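用腕部相机和固定相机采集机械臂示教数据:从准备到导出

这篇教程写给第一次在 Heltura 上采数据的同事。我们在 Dinport 的实验室用这套流程已经有一段时间,中间改过几次,现在的版本比较稳定。我写的是我们自己的做法,您的机械臂型号不同的话,命令和菜单的名字可能有变化,但是顺序应该差不多。

开始之前需要有:

一台可以遥操作的机械臂,带夹爪
腕部相机一个,固定相机至少一个
一台采集用的电脑,已经装好 Heltura 采集端
一块平整的台面
任务用的物体和容器

如果您还没有安装采集端,请先看安装那一页,再回到这里。

1. 确定任务和它的一句话描述

采集之前先写任务描述。一条描述只说一个动作目标,例如“把物体从台面拿起,放进托盘”。不要写“整理桌面”,这种描述太宽,两个操作员会做出完全不同的动作,模型学起来困难。

描述写好以后,在采集端打开“任务”页,点“新建”,把这句话粘贴进去。系统会给一个任务编号,后面所有的片段都挂在这个编号下面。编号不能修改,描述可以修改,但是修改以后旧片段的描述也一起变,请小心。

同一个页面里还要填“成功条件”。我们的写法是:物体完全在托盘里面,夹爪已经松开,手臂回到起始位置。三个条件都满足才算成功。

2. 检查相机

先打开“相机”页,点“全部预览”。每一路画面都应该在动。如果有一路是静止的,多数情况是 USB 带宽不够,请把它换到另一个接口,然后点“重新扫描”。

腕部相机的检查项目:

夹爪的手指在画面里能看到,并且每次开机以后位置一样
镜头没有指纹
曝光设为手动
线缆在手腕转到极限时不会拉紧

腕部相机安装的方向不一定是正的。我们这里画面是侧着的,墙和桌面看起来都是竖的,这个没有关系,只要从第一个片段到最后一个片段都保持同样的方向。请不要在采集的中途打开“自动旋转”。如果训练的时候需要正的画面,可以在导出以后统一处理。

曝光用手动的原因是天花板的灯。手臂抬起来的时候,腕部相机会直接对着灯,自动曝光会把整个画面压得很暗,等手臂再放下,前面几帧就看不清物体。我们试了几个值,最后选择让台面稍微偏亮的那一个。
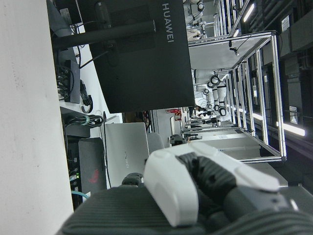 腕部相机拍到的背景很乱,需要用布把周围遮起来吗?

一般不需要遮。模型在实际使用的时候,面对的也是同样的房间,背景里有设备和家具是正常的。需要注意的是背景和任务之间不要有固定的关系,比如每次成功的片段椅子都在左边,每次失败的片段椅子都在右边,这样模型可能学到椅子。如果以后要换到另外的房间使用,最好在那个房间也补采一部分。

固定相机的检查比较简单:整个工作区域要在画面里,包括托盘和手臂的起始位置。支架拧紧以后,在地上用胶带做记号。哪怕只移动了一点,也要重新标定,并且在“备注”里写清楚是从哪个片段开始移动的。

3. 对齐时间

几路相机和手臂的关节数据来自不同的设备,时间戳不会自己对上。在“同步”页点“测试”,手臂会做一个很短的上下动作,采集端根据这个动作计算每一路的延迟。

结果会显示成一张表。我们的要求是任何一路和关节数据的差不超过 51 毫秒。超过的话,先关掉电脑上其他占用显卡的程序,再测试一次。如果还是超过,请换一根短一点的线。

这一步每次开机都要做。只是重启软件的话可以不做,但是我个人还是会做一遍,因为花的时间很少。

4. 摆放物体

这是新手最容易随便做的一步。很多人每次都把物体放在同一个地方,因为那里最好抓。这样采出来的数据看着很漂亮,成功率也高,可是模型只会抓那一个位置。

我们的做法是把台面在心里分成九个格子,三行三列。每个格子采一样多的片段,同一个格子里物体的角度也要变化。采集端的“摆放提示”可以自动给出下一个格子和角度,请在“设置”里打开它,然后照着放。

托盘的位置怎么办?我们分两个阶段。第一个阶段托盘固定,只有物体变化。等模型在第一个阶段的数据上能做到基本可用,再进入第二个阶段,托盘也开始移动。两个阶段请用不同的任务编号,不要混在一起。

关于物体的种类:

形状弯曲的、细长的物体,抓取点很重要,请多采几种抓法
颜色和台面接近的物体,固定相机不容易看清,要检查预览
小的物体在手指之间几乎被完全挡住,这种情况腕部相机更有用

托盘里面已经有一件物体的情况也要采。真实使用的时候托盘不会总是空的,如果训练数据里托盘全部是空的,模型看到里面有东西就会犹豫,手臂停在上方不动。我们在 Dumport 做演示以前发现了这个问题,后来补采了一批才解决。

5. 录制一个片段

按照下面的顺序:

(1) 把手臂移动到起始位置,点“回零位”。
(2) 摆好物体,手离开台面。
(3) 踩一下脚踏,听到提示音以后再等一秒。
(4) 遥操作手臂,完成任务。
(5) 松开夹爪,把手臂退回起始位置。
(6) 再踩一下脚踏,录制停止。
(7) 在弹出的窗口里选择“成功”“失败”或者“丢弃”。

第三步的一秒很多人会忘记。没有这一秒,片段的开头就没有静止的画面,后面切分的时候会不方便。

动作的速度要均匀,不要太快。接近物体的时候可以慢一点,但是不要停下来想。如果您需要想,说明这个摆放对您来说还不熟,请先练习几次,练习的时候不要录制。停顿在数据里是一个真实的动作,模型会认真地学会它。

抓空了怎么办?如果马上可以再抓一次并且成功,请继续,这样的片段很有价值,选择“成功”,再勾选“含重试”。如果物体被推到了台面外面,就停止,选择“失败”。“丢弃”只用在设备出问题的时候,比如相机断开,或者有人的手进入了画面。 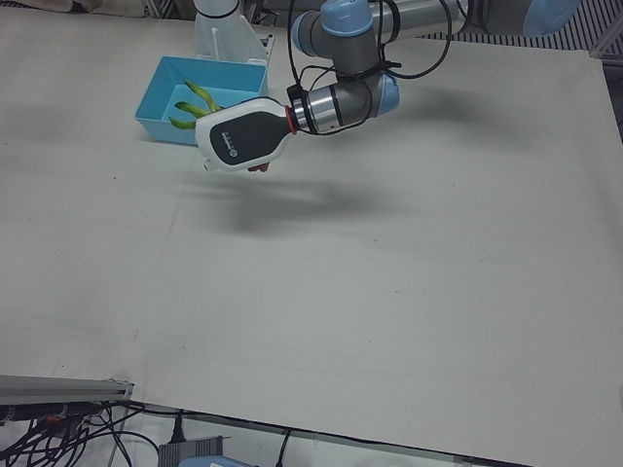
移动到托盘上方的这一段,夹爪的高度请保持一致。我们习惯先垂直抬起,再水平移动,最后下降。斜着过去会更快,不过手指容易碰到托盘的边,托盘被带动以后,固定相机里的位置就和片段开头不一样了。如果您的托盘很轻,可以在下面贴一点双面胶。

另外请注意影子。手臂的影子会落在台面上,位置跟着手臂走,这个不用避免。要避免的是操作员自己的影子,因为它在使用的时候不存在。操作员应该站在灯的另一侧,采集过程中不要换地方。

6. 换人和休息

一个人连续操作太久,动作会变得马虎,自己感觉不到。我们规定一个人采完一个格子的一轮就换人。换人之前,在“操作员”菜单里选择新的代号,否则后面的统计会不对。

不同的人有不同的习惯,有人喜欢从上面抓,有人喜欢从侧面抓。这个差别对模型有好处,不用统一。需要统一的只有起始位置、结束位置和成功条件。

7. 检查片段

每半天采完以后,打开“回放”页,用四倍速度看一遍。不用每个都看完,重点看下面几种:

时长比平均值长很多或者短很多的
勾选了“含重试”的
每次换人以后的第一个
关节曲线上有突然跳动的

发现标错的,直接在回放页修改标签。发现画面有问题的,改成“丢弃”,不要删除文件。文件删除以后编号会有空缺,导出脚本会报错,我们在这里浪费过一个下午。

失败的片段请保留。它们不进入第一轮训练,但是训练成功判断的模型时要用。

8. 导出

在“导出”页选择任务编号,格式选“按片段”,图像宽度保持原始值。我们上一个任务一共录了 1775 个片段,去掉失败和丢弃的,再按格子取一样多,最后用来训练的是 940 个。导出花了大约 9 个小时,所以最好晚上开始,早上来看结果。

导出以前请确认硬盘的剩余空间。采集端不会提前检查空间,写满了就停在中间,而且不能从中间继续,只能重新来。

导出的文件夹里有三样东西:视频、关节数据和一个说明文件。说明文件是普通文本,里面有任务描述、相机标定的结果和操作员代号。把数据交给别人的时候,三样要一起给。只给视频和关节数据的话,对方不知道相机在哪里。

9. 常见的问题

采集端提示“帧数不一致”
某一路相机丢帧。如果丢得很少,导出时可以选择“插补”。如果很多,请把这个片段改成“丢弃”,再检查线和接口。

夹爪的开合数据一直是零
夹爪的驱动没有启动。关闭采集端,先给夹爪上电,再打开采集端。顺序反了就会这样。

训练以后,手臂总是在物体旁边一点的地方合上
先检查固定相机有没有被移动,再检查时间同步。我们遇到的几次都是这两个原因。

回放的时候左右颠倒
在“相机”页有“镜像”选项,请关闭。已经录好的片段可以用 Dogbe 的转换脚本批量处理,处理以前先备份。

脚踏没有反应
脚踏在系统里是一个键盘,采集端的窗口必须在最前面。用鼠标点一下窗口,再踩。

下一页是双臂任务的采集,步骤基本相同,增加了两只手臂之间的同步和防碰撞的设置。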